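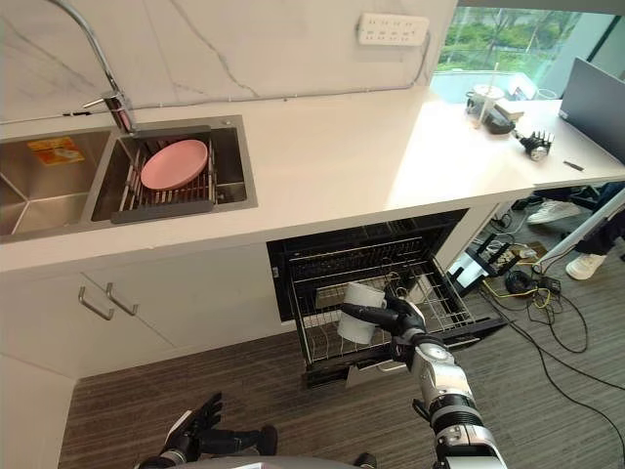

Visit to the Morneo show apartment in Balham

Last October I went to see the show apartment of Morneo. My wife and I want to change our kitchen next year, and a colleague told us that they open the place to visitors in the afternoon. You must write your name on a list before, and they take only 16 persons at one time. We were in the group of two o'clock.

The walk from the station took us 22 minutes, because we went first in the wrong direction. Inside they gave us paper covers for the shoes and a small booklet with the prices.

The kitchen was the part I liked the most. The countertop is white quartz and the wall behind it has a marble look with thin grey veins. I was afraid that so much white would feel like a hospital, but with the trees outside of the window it is quite pleasant. My wife asked about coffee stains on the quartz. The guide said to wipe them the same day and not to use strong cleaners.

The sink has two bowls of brushed steel. I had always wanted one large bowl, and now I am less sure. In the right one they keep a dish rack, so the plates can drip directly into the sink and the counter stays free. At home our rack takes half of the space where I cut vegetables. The faucet is tall and can be pulled down, good for big pots.

The dishwasher is built in under the counter, next to the sink cabinet. We were allowed to open everything. I opened and closed the dishwasher door several times, and it is not heavy.

What I would do differently is the power strip. It is mounted high on the wall and a cable goes down and along the backsplash toward the faucet. I would prefer sockets inside the wall and no cable near water.

The counter continues into a white desk by the window. I did not expect to like this, but for a small apartment it is a clever use of the corner.

After 40 minutes we had to leave for the next group. The booklet names two lines, Dekitz and Min. Min is the cheaper one, but the delivery takes 19 weeks. We have asked for an offer for both.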